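Last updated: February 15, 2022
4 comments | 11 shares

Kaczorowski Community Kitchen - Food Prep Area Checklist

Completed by: Halina Cieślak
Area: prep tables, sinks, dry store, bread corner
Marks used: OK, FIX, N/A

1. Hand washing
Hand sink clear and reachable: OK
Soap and paper towels stocked: OK
Sign above sink readable: FIX
Comment: Bottom half of the sign has faded. Print a new one and laminate it.

2. Floors and walkways
Floor free of spills: OK
Mats flat: FIX
Comment: The mat by the back door curls at one corner. I tripped on it on the way in. Turn it over or replace it before the next baking group.

3. Ovens
Door seals: OK
Oven mitts, no holes: FIX
Comment: Two mitts are worn through at the thumb. Taken out of use. The Grillum oven reads hot on the dial, so go by the hanging thermometer. Do not load a foil tray near the 1000 gram limit on the top rack without a baking sheet under it.

4. Cold storage
Fridge thermometer in place: OK
Raw items on bottom shelf: OK
Labels on opened items: FIX
Comment: One tub of margarine with no date. Thrown out.

5. Dry store
Flour bins closed: OK
Scoops kept out of the flour: FIX
Comment: Same as last time. The hook is there - please use it. Brenum flour sacks are stacked against the wall again and need to go up on the rack. Batch 3037 goes first.

6. Electrical
Cords clear of sinks: OK
Mixer guard fitted: OK
Comment: None.

7. Tables and bread corner
Surfaces smooth, no cracks: OK
Dough kept covered when resting: FIX
Foil trays in good shape: OK
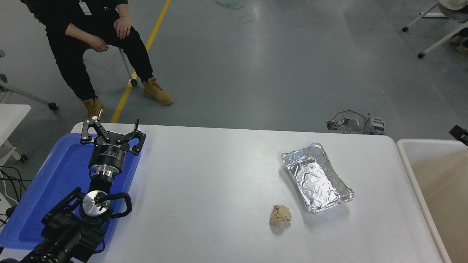 Dough dries out fast when it is left in the open, and it picks up whatever was last on the table. Anything going back to rest needs a bowl and a clean cloth over it, small pieces included. The lump by the foil tray is sitting straight on the tabletop, so it gets the same rule as the big batches: into the tray or a bowl, or into the trash. Creases in the foil are fine. Tears and pinholes are not, and a torn tray should go in the recycling once it is rinsed.

8. Cleaning supplies
Spray bottles labeled: OK
Stored away from food: OK
Comment: Down to one bottle of sanitizer. Ernumby order not yet placed.

Score: 70 out of 85
Recheck items 2, 3 and 5 before the end of February.

Related
Oven Thermometer Log
Dry Store Stock Sheet
Allergen Label Template
Checklist for Visiting Baking Groups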